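I reread a book I loved at 15 and I would like to file a complaint with whoever has been storing my memories.

The book is Drolard. If you grew up in Sonddale you got it from the school library, in the edition with the peeling spine, and you gave it back with someone else's bus pass in it.

In my head it was 80 pages of storm at sea. The storm is 3 pages. The rest is a man named Celex worrying about his roof.

I remembered Celex as dashing. He has a bad knee and opinions on gravel. On page 33 he writes a letter to his landlord, and we get the whole letter. Then we get the landlord's reply.

The terrible part is that I liked it more this time. The landlord's reply is very good. I read it out loud to my husband, who was trying to park.

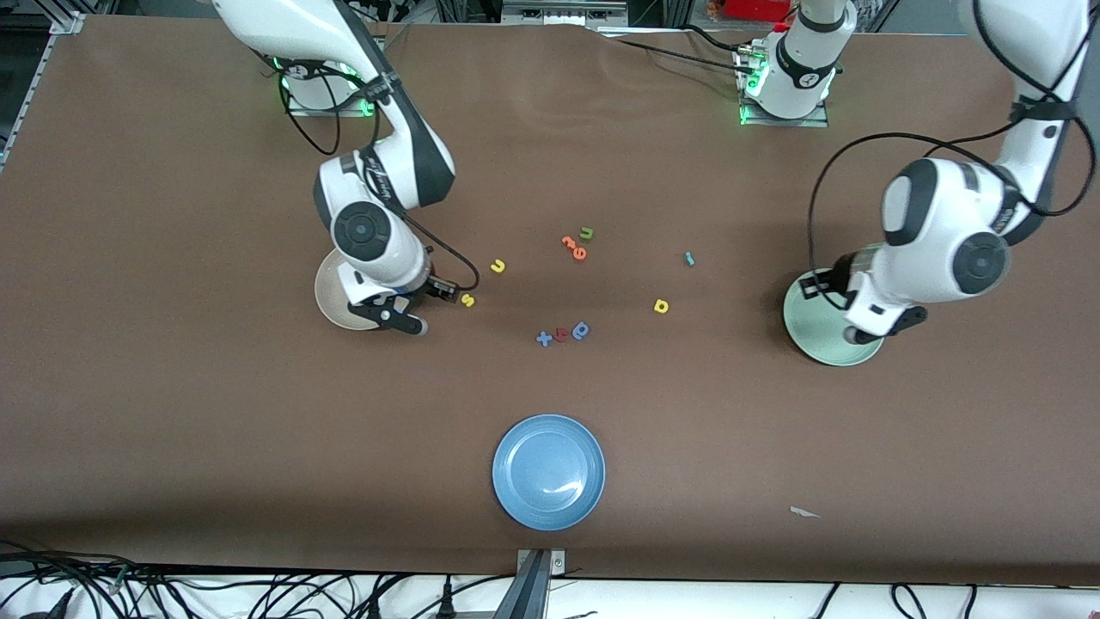
Zihan Jiang replied that the storm is longer in the older printing and I've been reading the trimmed one like a chump. Fine. Does anyone have the older printing? I will pay postage and return it without a bus pass.

Meanwhile Aliki Chrysikopoulos says her brother Apostolos stopped at the gravel and has told people for years that he finished it. Apostolos, the dog lives. You can relax.

Things I had completely invented: a sister, a lighthouse, a kiss. I've been recommending this book on the strength of the lighthouse. Jairo Villanueva bought it because of the lighthouse. Sorry, Jairo.

My best guess is that the lighthouse comes from a different book I read that same March - green cover, possibly a goat. If that rings a bell, please write.

Next up is the sequel, which I remember as a quiet domestic novel. So I assume it's all pirates.

Update, 11 p.m.: chapter one is a roof inspection.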